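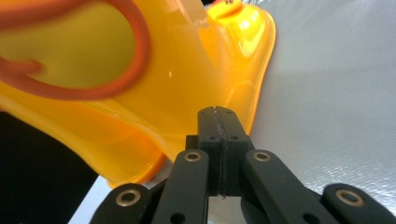 # Getting Plastic Clean, and Knowing When to Quit

Plastic is supposed to be the easy stuff. You buy it because it won't break, you put it in the dishwasher because everything goes in the dishwasher, and one day you pick up a measuring cup and it's cloudy, a little sticky, and smells like a curry you made in September. I have lived with a lot of plastic. These are the tips that have held up in my kitchen, plus a few I keep repeating to my family to no effect.

## Sticky for no reason

Wash something twice and it still grabs your fingers? Old cooking oil, usually. It floats through the air, settles on whatever lives near the stove, and sets up like varnish.

- Skip the water at first. Rub a little fresh vegetable oil over the sticky part and leave it for ten minutes while you do something more rewarding. Oil loosens oil.
- Wipe with a paper towel, then wash with hot water and plenty of dish soap.
- Anything left gets a paste of baking soda and water, rubbed in with your thumb. A sponge soaks up the paste and gives you nothing back.

Soft rubbery grips are a different problem. The coating itself is breaking down, and no amount of scrubbing will bring it back. Rubbing alcohol will take the goo off a grip if you're stubborn, but you'll probably lose the color with it.

## Tomato stains

My mother-in-law, Szu-yu Hsu, puts stained tubs out on the windowsill in full sun and ignores them. I thought this was a polite way of not doing the dishes. Then I tried it on a container that had held chili, and by the second afternoon the orange was mostly gone. Wet the inside first, leave the lid off, and bring it in once it's faded. Months of sun will make plastic brittle, so don't turn the sill into a retirement home.

To avoid the stain in the first place, let the sauce cool before you pour it in, and never microwave it in the tub. I know. I do it too.

## Smells

Lids hold on to smells longer than the tubs do, and the gasket is the worst offender. Pry it out with the handle of a teaspoon (never a knife, ask my lids) and soak it in equal parts white vinegar and water. Half an hour is plenty for most things. Kimchi gets overnight.

For the tub, crumple up a sheet of newspaper, stuff it in, put the lid on, and leave it for a day. Wash afterward, unless you like your leftovers with a hint of sports section.

## Cloudiness

There are two kinds. Hard water film comes off with vinegar, so wipe a small patch and see if it clears. If it does, soak the whole thing and be pleased with yourself. If it doesn't, you're looking at thousands of tiny scratches from the scouring side of the sponge, and you can stop buying products.

I bought a product. It was called Sotach, it came in a very confident bottle, and it made my pitcher smell like a swimming pool. The pitcher is still cloudy. We use it to water the ferns.

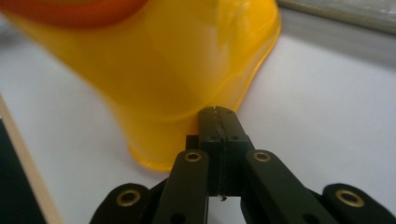 ## Rims, seams, and other places gunk goes to live

The wide parts of anything molded are easy. The trouble is always a rolled edge or a seam, where there's a groove just big enough for flour and too small for a finger.

1. Soak first, upside down, so the rim sits under the water.
2. Go along the groove with an old toothbrush. Mark the brush in some unmistakable way. A notch in the handle works and a talk with the household does not.
3. Rinse under a hard stream from the tap, turning as you go.
4. Dry it rim up on a rack. Rim down on a towel traps the damp, and you get to start over.

A wooden toothpick handles whatever the toothbrush misses. My Cakex icing scoop has a seam down the handle that needs one every single time, and I've made my peace with that.

## Stacks that won't come apart

Fill the inside one with cold water and stand the outside one in warm. Wait a minute and twist. If that fails, a drop of dish soap run down the gap and left alone for an hour usually gets you there. Please don't bang them on the counter.

## The lid drawer

I once matched every lid to every tub on the kitchen floor. I had 24 lids and 3 of them fit anything. My system now is that a tub without a lid goes to the garage for screws, and a lid without a tub goes under a plant pot.

## When to let it go

Cracks, flaking, a smell that survives the newspaper, or deep knife scars on the inside: it's done holding food. It can still hold clothespins. Check the number on the bottom before you recycle it, and call if you're not sure what your town takes. The fellow at the Mellville drop-off has explained number 5 to me up to 6 times, and he's been very nice about it.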